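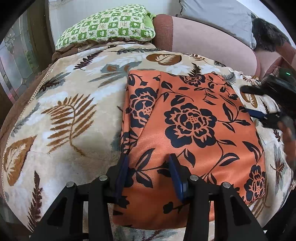 Figure 1. Orange floral cloth, folded, on the plush blanket.

Folding and Storing Printed Cloth in a Small Bedroom
Project report, Thư Diệp
Textiles and Home Studies, second year

1. Purpose

My project looked at how patterned cloth can be folded so that it takes up less shelf space and can still be told apart from the other pieces. I chose this because our house has one shelf for spare fabric and everything on it gets pulled out whenever somebody wants the piece at the bottom.

2. Materials

I used six pieces of cloth. Five were plain or striped. The sixth was the orange one with the black floral pattern in Figure 1. It has large flowers joined by thin vines, and the biggest has a dotted centre. The surface has a slight sheen.

All the folding was done on a bed, on top of a cream and beige blanket with a plant print. I had planned to use the kitchen table, but it was needed in the evenings.

3. Method

I tried three folds on each piece: a flat fold into quarters, a long fold into thirds, and a roll. Each was done twice. I measured the height of the finished piece with a ruler at the thickest point and wrote it down before unfolding. I then put all six on the shelf, left them overnight and looked at the creases in the morning.

My tutor suggested adding a test for how easy each piece was to find. I asked my sister to fetch a named cloth from the stack and timed her with my phone. We did 19 of these fetches in April. There should have been 20, but she had to go out.

4. Results

The roll gave the fewest creases but wasted the most room, as the rolls would not sit on each other. The quarter fold made the lowest stack. The long fold was in between, and it slipped when the cloth was shiny. The orange piece slid off the stack twice.

Finding the orange piece was quick with any of the folds, because a flower nearly always ended up on the outside. The two striped pieces were mixed up most often. My slowest time was for one of these, at 100 seconds, and it included a phone call.

5. Problems

Plush is too soft to fold on. The edges sank in and I could not get them square, so some of my heights may be a little high. I would use a board next time.

I also did not iron the cloth before starting, so the crease results for the first two pieces are not reliable. I have left them in the table but marked them with a star.

6. Further work

I would like to repeat the fetch test with somebody who has not seen the cloth before. The shelf at home now uses the quarter fold, with the striped pieces kept at opposite ends.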